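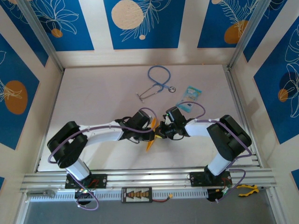 Orange, with the points showing

Which paper for a great many cranes?
September, by Azlan Sutanto
Print this thread | E-mail to a friend

Hello all, and thank you for having me back after such a long gap! My niece is getting married in the spring and I've rashly promised her 1000 paper cranes, strung up in autumn colours over the tea table. I've been using Trullum squares, the cheap ones, and the colour is lovely but they go soft along the creases by the time I get to the neck. Would you pay more for Hundari, or put up with it? I do have more than 3000 of the Trullum in the cupboard, so you can see my difficulty.

marrowfat
Put up with it. They'll be hanging above people's heads, love, and the guests will be looking at the cake. I did my son's in plain copier paper cut down on the kitchen table and they looked a treat.

Pell_and_Ink
Can't agree with marrowfat, sorry. Soft paper droops once it's strung, especially in a marquee, where the air gets damp by evening. I'd buy the Hundari and keep the Trullum for practice, or for the grandchildren. Fold one of each tonight and hang them in the bathroom for a week before you spend anything. 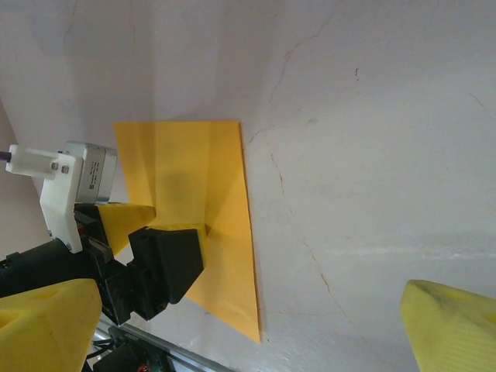
Azlan Sutanto
The bathroom is a very good idea, thank you, and I've got two up over the bath already (my wife has been patient). Does anyone mind a faint extra crease? I tend to fold both diagonals hard at the start, the way my aunt taught me, and on the yellows and oranges the marks do show.

marrowfat
Not a bit. It's handmade, it ought to look it.

Pell_and_Ink
I do mind, a little! Crease lightly with the side of your thumb and only press hard when you're sure. And make spares. I stopped at 1142 for my cousin's and was glad of every one, what with the string snapping in the car.

marrowfat
Well, on spares we agree. Use fishing line, Azlan, cotton tangles something dreadful.

Contact us | Copyright Cesness Paper Forum | Back to top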